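Lamer Laundry & Fold
About Us

Lamer is a wash, dry and fold service in Gundodville. We pick up household laundry and small-business linens, wash them, fold them by hand and bring them back, usually within two days. Kwaku Arthur started the company with two washers and a folding table in the back half of a former print shop on Amato Street. We're still in the same building, though we have since taken over the front half too.

Most of our customers are families. The rest are hair salons, two dental offices, a yoga studio and the Bemosora guest house, which sends us its sheets and kitchen cloths every Monday.

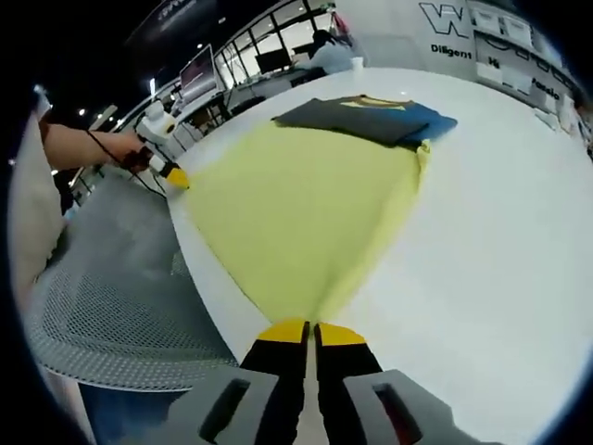 4 min read

How we fold

Folding is the part of the job customers notice, so we spend the most time on it. All folding is done on white tables with rounded edges. A white surface shows lint and stray threads, and a rounded edge won't catch a knit.

Cloths and garments are sorted before they reach the table. Dark clothes go in one stack, light cloths in another. T-shirts and sweatshirts are folded into a flat rectangle with the sleeves tucked behind. If there is a print we keep it on the outside so you can find the shirt in a drawer without unfolding it. Tell us if you would like prints folded in and we'll put it on your card.

Square cleaning cloths can be done two ways. The standard is quarters. Salons often ask for triangles, which are quicker to shake open with one hand. For a triangle we lay the cloth flat, bring one corner across to the opposite one, smooth from the long folded edge toward the point, and straighten the corners last. Soft cloths tend to creep while you smooth them, so we work slowly at the corners. 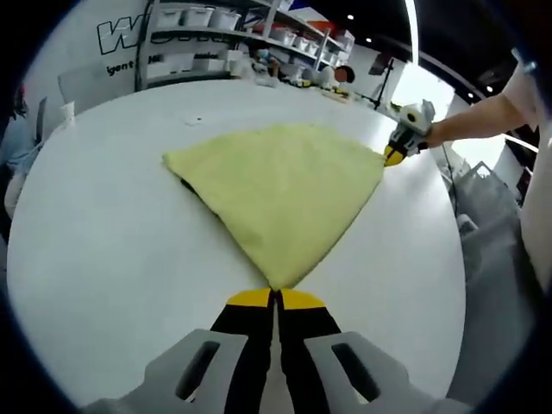
A light yellow-green cloth folded into a triangle on the round table.

What we take

Clothing, towels, bed linens, table linens, aprons, cleaning cloths and washable curtains. We also take washable rugs up to 7 pounds. We don't take leather, suede, silk or anything marked dry clean only. If one of those ends up in your bag it comes back unwashed, with a note.

Cleaning cloths are washed separately from towels. Microfiber picks up cotton lint and stops working well, and fabric softener has the same effect, so we leave softener out of those loads. We use an unscented detergent for everything unless you ask for something else.

Two-color pieces get a closer look. A strong blue next to a pale yellow can bleed in the first few washes, and we run those cold, by themselves, until the water stays clear.
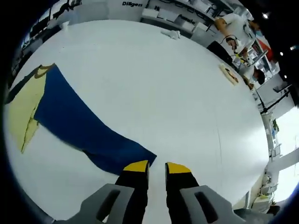 They are also slower to fold. If the two sections are cut from different fabrics they won't lie the same way, and a crease that looks straight on one half can wander on the other. Our folders follow the seam first and even up the edges afterward – it takes a little longer and the stack sits better on a shelf.

Where we are now

We handle 400 orders in a normal month, and September is our busiest, when the schools are back and the guest house changes its bedding. In 2019 we folded 3000 kitchen cloths for Bemosora alone.

Pickup and drop-off

The counter is at 351 Amato Street, Gundodville, with parking behind the building. Home pickup is available inside the town limits on weekday mornings. Leave your bag by the door with your name on the tag. New customers can get a bag and a preference card at the counter.

Page last updated Thursday, May 14, 2020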